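# 발표 메모: 설거지 정리 프로젝트 (Stoltar 팀)

2019년 8월 26일, 동아리 여름 발표회용. 슬라이드 넘길 곳은 줄표로 표시.

— 시작

우리 팀 과제는 그릇을 집어 식기 건조대에 옮기는 일입니다. 팔은 2대를 쓰고, 팀 이름은 Stoltar입니다. 처음에는 블록 쌓기로 신청했다가 지도 선생님과 상의해서 식기로 바꿨습니다. 블록은 크기가 다 같아서 한 학기 주제로는 좁았습니다.

— 잡는 위치

그릇은 가운데가 아니라 테두리를 잡습니다. 손가락 사이에 벽이 들어가야 하므로 접근 각도가 제일 중요합니다.
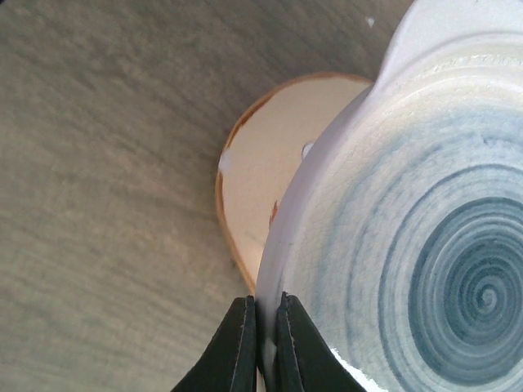

각도가 조금만 틀어져도 손가락이 바깥쪽 벽을 밀어 버립니다. 4월에는 이것 때문에 거의 진도가 안 나갔습니다. 결국 내려가는 속도를 줄이고, 닫기 직전에 한 번 멈추는 동작을 넣었습니다. 여기서 질문이 나오면 부록의 속도 표를 띄울 것.

— 컵

컵은 그릇과 다르게 손잡이가 있습니다. 손잡이 방향이 매번 달라서 시범 동작을 따로 모았습니다. 전체 시범 기록은 2917개이고, 그중 컵이 1618개입니다.

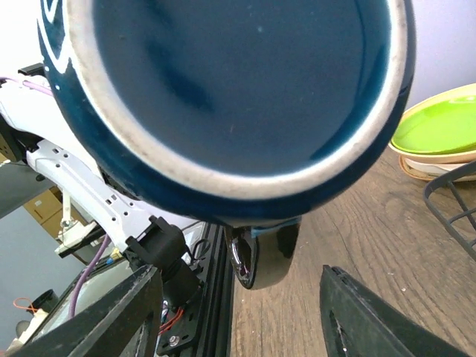 **Stoltar 팀 대표, 학습 데이터 담당 오세린**

컵 기록이 절반을 넘는 이유는 자세 때문입니다. 똑바로 선 컵, 옆으로 누운 컵, 뒤집힌 컵을 각각 모았습니다. 기록 이름은 날짜와 물건 이름으로 통일했습니다. 초반에 각자 마음대로 붙여서 정리하는 데 일주일이 걸렸습니다. (천천히 말하기)

— 겹친 그릇

가장 어려운 부분입니다. 그릇이 겹쳐 있으면 어느 테두리가 위의 것인지 구분해야 합니다.

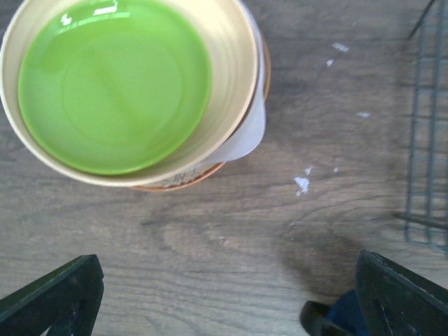 *크림색 그릇 안에 겹쳐 놓인 연두색 접시. 오른쪽은 철제 선반.*

색이 다르면 비교적 잘 구분합니다. 비슷한 색끼리 겹치면 아래 그릇까지 같이 집으려고 합니다. 이 문제는 아직 못 풀었습니다. 발표에서도 못 풀었다고 그대로 말할 것.

— 두 팔 나누기

왼팔과 오른팔이 같은 쪽으로 움직이면 부딪힐 수 있습니다. 그래서 작업 구역을 나누고, 건조대 앞은 한 번에 한 팔만 들어가게 했습니다.

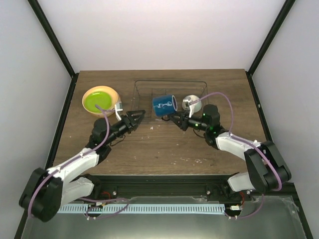 순서를 정하는 코드는 Kaczorowski라는 이름으로 저장소에 있습니다. 한 동작을 끝낸 팔이 신호를 보내면 다른 팔이 출발합니다. 시험은 대략 100번 돌렸고, 기록지는 발표 뒤에 돌려 보겠습니다.

— 다음 계획

11월 Primley 대회에 나갑니다. 그때까지 비슷한 색 그릇을 더 구해서 시범을 추가합니다. 대회 규정집은 Flodwood 폴더에 올려 두었으니 팀원은 채점 항목을 먼저 읽어 주세요.

질문 받기. 시간이 남으면 컵 영상을 한 번 더 틀 것.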